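Wurside Robotics Course, Handout 4: Teaching by Demonstration
Updated May 22, 2019

1. Two ways to show a task
Kinesthetic teaching: you hold the arm and move it through the task. Teleoperation: you stay off the arm and drive it with a remote device. Both give a log of joint positions, gripper commands and video.
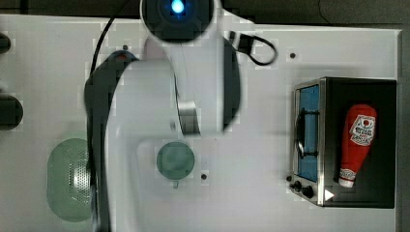 2. Starting a recording
Set out the kitchen pieces, home the arm, name the file. Keep hands out of the overhead view once recording starts. Toy food slides easily, so approach slowly, above all near the toaster oven.
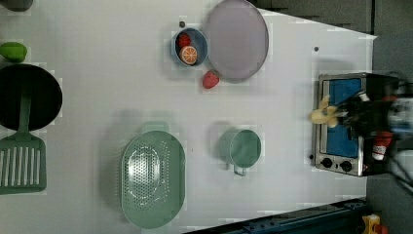 Speed matters for the log too. Fast moves blur the video, and a blurred grasp is hard to label later. The Winex set from March has 482 demonstrations, and 74 were dropped for this.

3. The wrist view
Check both fingers against the object before you close — the overhead view hides small errors in height.
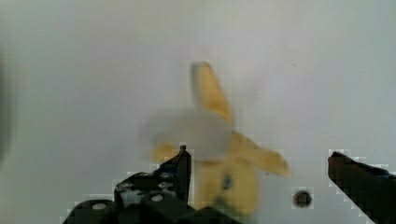

Asamoah asks whether a missed grasp should be deleted. Keep it if you recover within the same run, and mark it in the log.

4. Varying the layout
Move the plate and bowl between runs. A policy trained on one layout learns that layout.
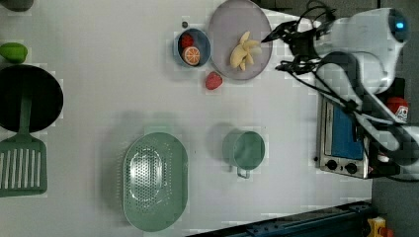
Change one item at a time and note it in the run sheet. Lab 4 needs 17 runs per pair, saved to the Clusdale folder.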